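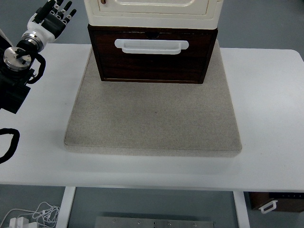

Residents of the Mumwood asylum accommodation will have a new complaints procedure from the end of December, following a review of how welfare concerns are passed between staff and the contractor, Sidera. The review looked at 274 entries in the welfare log and found that 32 had received no written reply. Paper forms will be kept at reception in a wooden drawer unit with a white handle, and may be completed in any language.
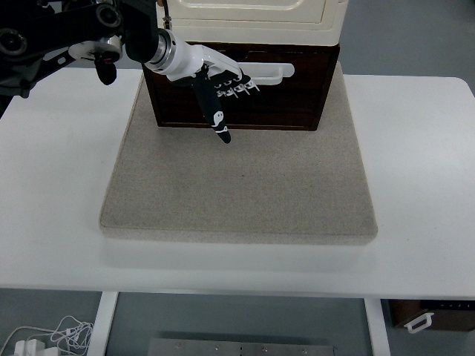

Forms will be collected each morning by the duty manager, Fitriani Saragih, and acknowledged within six days. Urgent matters, including any threat to a resident or member of staff, should be reported at once by telephone and not in writing. Bello Nwankwo remains the point of contact for local councillors. The full report was sent to the council on 27 December 2020.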